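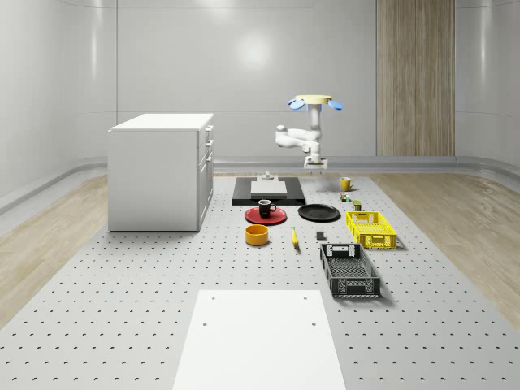
Sum-yee Yu wrote in the old thread that the arm takes the picks and leaves us the exceptions, and that exceptions are the slow part of the job. I want to start from there, with the other thread closed.

Forum > Warehouse and Fulfillment > Automation on the floor
Topic: Mixed-item sort cell, what happened to your staffing?

ledgerline
Started 22/10/2019

Background for anyone new. Skeltorden runs a returns sort for housewares and some dry grocery. Escobar is the integrator. The cell is being developed in simulation first, on a perforated table with crates, and the software side is Zanov. We have 222 item codes approved for the first phase. Everything else stays manual.

There are six of us on the sort line per shift. The plan we were given keeps six people but changes the jobs: two on exceptions, one on replenishment, one on what they call scene review, two moved to outbound. Pay grade is unchanged for all of them on paper.

My question is for sites that have already gone through it. Did the split hold after the first peak?

pallet_math

It held at our site until December. Then the exceptions bench backed up and both outbound people came back to it. The arm was rated on clean picks per hour. The bench was not rated on anything, so it did not show up in the report as a problem. It showed up as overtime.

Get a number attached to the bench before go-live. Items in, items out, age of oldest item. If your integrator says the system cannot log that, use a clipboard.

torque_spec

I disagree with the framing. A backed-up bench is a commissioning fault. Your approved list was too long for the grasp success you had. Cut the list, let the cell run slower, and the bench clears.

pallet_math

Cutting the list puts the items back on manual sort, which is the same people. You moved the queue ten feet.

torque_spec

It moves them to a station that is designed for sorting. An exceptions bench usually has bad lighting and one scanner. I would take the ten feet.

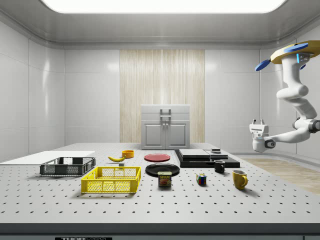 Sim cell, crates front left, arm at right.

ledgerline

Posting one of the views we get on the review station. Scene review means one person goes through simulated runs and marks the ones that do not match how the goods arrive on the floor. The first batch was over 3000 runs. The person doing it has sorted returns for years and is good at it, but it is eight hours in a chair, and the job description still says "sort associate."

Typical notes from last week:
Plates arrive stacked. The runs have them lying singly.
Mugs come in with the handle in any direction, including down.
Crates on our floor are rarely empty when the next item lands.

The notes go into a spreadsheet and the spreadsheet goes to Escobar. We do not get a reply per line.

gripforce

Those are good notes and they are worth more than the title pays. Has anybody raised that the reviewer is doing test engineering?

ledgerline

Raised with the shift lead, who agreed and has no say over grades.

dockside_2

At our place the reviewer job went to an agency temp after four months. The training value was gone by then, in management's view. The temp marked everything as fine. I would ask for it in writing that the post stays with somebody from the line. 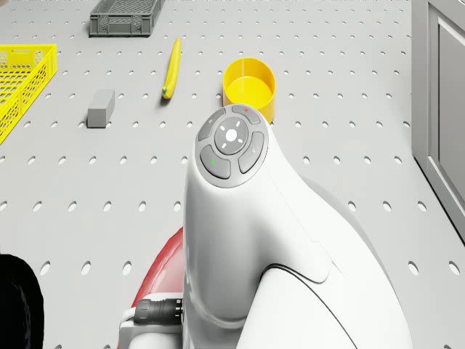

Severino Ortuño

I am on the integration side, different customer, so take this accordingly.

Two corrections. First, simulated runs are built simple on purpose at the start. Single items, spread out, plenty of clearance. Clutter gets added when the simple version is stable. A note saying "plates arrive stacked" is right, but it may be scheduled for a later stage and the reviewer has not been shown the schedule. That is a failure on our end. Ask for the stage list.

Second, watch who gets to work the controls on the arm itself. On most arms an operator can pause, back the arm off and resume, given training. Some sites lock that to maintenance. If your exceptions people have to wait for a technician each time the cell stops, the headcount plan does not work no matter what the pick rate is. On the Trasero job we measured stops over a run of 1111 cycles, and most of the lost time was waiting for a person with the right badge.

torque_spec

Locking it to maintenance is a risk assessment outcome. Operators with reset authority start clearing faults without finding the cause. I have seen the same protective stop reset all shift.

Severino Ortuño

Agreed that it happens. The answer we used was a short list of faults an operator may clear, and anything repeated goes to maintenance. It took an afternoon of training. The customer had budgeted zero hours for it and we had to argue for the afternoon.

Sum-yee Yu

Since I was quoted at the top, I will add what I left out. The slow part of the job is also the tiring part. On manual sort you get a difficult item, then ten easy ones, and the easy ones are your rest. Take the easy ones away and every item is a damaged box, a missing label or two products taped together. Our rate on the bench was set from the old mixed average. It took a grievance to get it changed.

I am not against the cell. My wrists are better. The rate was wrong

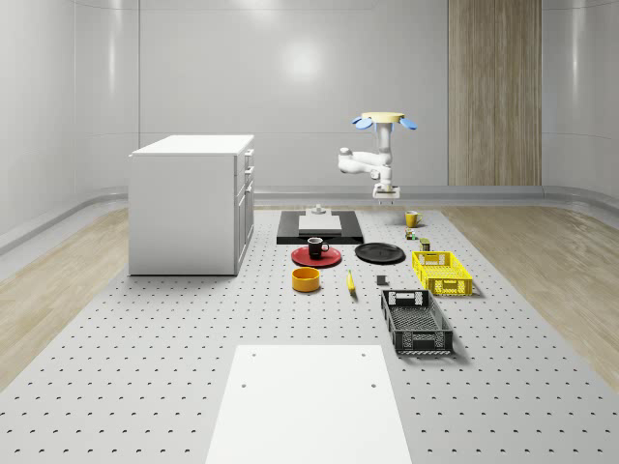

and it stayed wrong for most of a year, with people being written up against it. So, ledgerline, find out what rate they intend to use for the two exceptions posts and what data it comes from. If the answer is last year's line average, object now, before the first shift is measured on it.

Also ask about rotation. We went to a swap every two hours between bench and replenishment. Output on the bench did not drop.

torque_spec

Two hours is short. Every handover costs you a few minutes and an item that neither person finishes.

Sum-yee Yu

We finish the item in hand before swapping. Handover is a tote and a note.

ledgerline

Thanks. Going in with four requests: bench logging, stage list for the reviewer, operator clear list, exceptions rate with its source. Rotation I will bring up with the shift first, as two people on the line do not want it.

pallet_math

Put the job title in as a fifth. It is easier to change before the post is filled officially.

ledgerline

Added. Meeting is with the site manager and someone from Escobar. I will post what they agree to.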